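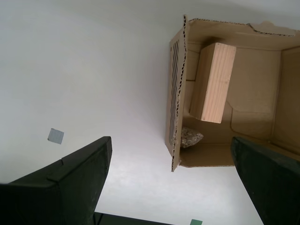

The case against free returns

My neighbor Hanna Kubiak orders the same pair of shoes in three sizes, keeps one and sends two back. She doesn't think of this as shopping for three pairs. She thinks of it as trying on shoes, and the store has taught her to think so. Free returns, it says on every page. I have my doubts about the word free.

Somebody drives the parcel back. Somebody opens it, looks at the soles, decides whether the tissue paper can be saved. Those people are paid, badly I suspect, and the money comes out of the price of the shoes. So the customer who orders one pair and keeps it is paying for the customer who orders three. I'm that first customer. I have been wearing the same size since high school and I resent it a little.

The usual answer is that returns are simply the price of buying without touching. Fine. A sweater on a screen is a guess. But the guess used to be the store's problem to solve, with decent measurements and photos taken in daylight. Now look at a typical listing. Zuvora, where I bought a winter coat last year, gives the sleeve length as "regular." Regular for whom? When sending things back costs the buyer nothing at the moment of clicking, the seller can get away with saying almost nothing.

I'm told it all goes back on the shelf. Maybe. Hubert Lis worked the returns bench in a warehouse for 4 years, and what he remembers is a quota of 20 parcels an hour and a big gray cage for anything that took longer than that to judge. A missing button went in the cage. So did a blouse that smelled of perfume. He never found out where the cage went, and he did ask. One warehouse isn't the whole trade, and I won't pretend it is, but I would like to hear a retailer describe its own cage in plain words. The ones I wrote to sent me a paragraph about their values.

Then there is the green talk. Plumanex prints a leaf on its return label. I have read the page that the leaf leads to and it says the company is "on a journey." So is the parcel - two of them, there and back, for a lamp that turned out to be smaller than it looked.

People who disagree with me make one point I can't wave away. Felicja Marciniak, who lives an hour from the nearest shoe store and has bad knees, says a charge for returns would fall hardest on people like her. She's right that it would. I would keep returns free for anything faulty or wrongly described, and let a buyer have a few ordinary ones a year on top. Past that, pay the postage. Hanna would still get her shoes. She might measure her feet first.

Will any big seller do this alone? I doubt it. They all say they would lose customers to the next one over, and they are probably telling the truth, which makes me think it has to come from the law or it won't come at all. I don't have great faith in that either. The last proposal I followed spent most of its length defining the word "parcel."

In the meantime I have gone back to the small store on my street. The selection is poor and the owner sighs when I ask for things. I tried on two coats there in August, in the heat, and bought neither.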